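Getting scuffs off a white desktop, and is one big tub enough?

buno_jar wrote:
Desk cleanout, day two. I'm stuck on the top itself.
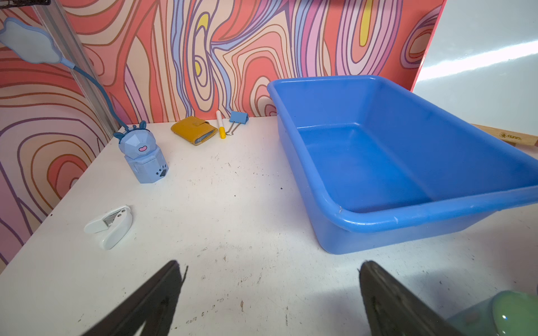
I've wiped it with dish soap twice and the little dark specks won't budge. The smudges near the front got lighter, I think. Also wondering if everything should just live in the blue tub -- hole punch, clips, markers, the lot.

cemell373 wrote:
Melamine sponge, damp, light pressure. Got mine looking decent in 3 minutes. Chips are chips though, you'd have to fill those.

oldstapler wrote:
Please don't use those sponges on a white top! They're basically sandpaper. I dulled a big patch on my old Zanetti desk and it picked up dirt twice as fast after that. Baking soda paste and a soft rag.

cemell373 wrote:
Baking soda is gritty too?? I've been doing the sponge since October and it's fine.

oldstapler wrote:
Fine until you look at it sideways under a lamp, lol

paperpile202 wrote:
No opinion on the sponge war, but a tub that size for a hole punch and a binder clip is how you lose a binder clip. I'd do a shallow drawer tray and save the tub for paper. Love the wavy pink and purple panels btw, and the cloud lamp is adorable

buno_jar wrote:
Thank you! The panels are staying no matter what. Trying the paste on a back corner first. And ok, ok, tray for the small stuff -- but the wallet needs its own spot or I'll be hunting for it every morning.

paperpile202 wrote:
Hook by the door with a little pouch on it. Works for me.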